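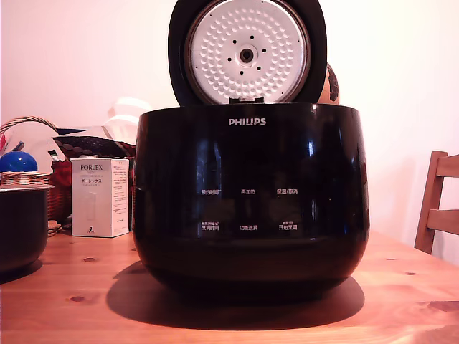 Rice cooker (Philips), lid open, on the pine table.

Student Robot Project: Bench Check
March 3, 2020
Checked by: Salma Naciri

Lid opens fully: OK
Labels on front panel readable: OK. Labels are in Chinese, put an English copy in the binder.
Power cord and plug: OK
Arm speed limit set to 80: OK
Stop button tested 3 times: OK
Table clear around cooker: NO. Move the Porlex box and the basket before the arm runs.
Safety glasses: two pairs short, asked the Lamrani lab for more.

Recheck before Team Tostberg's turn.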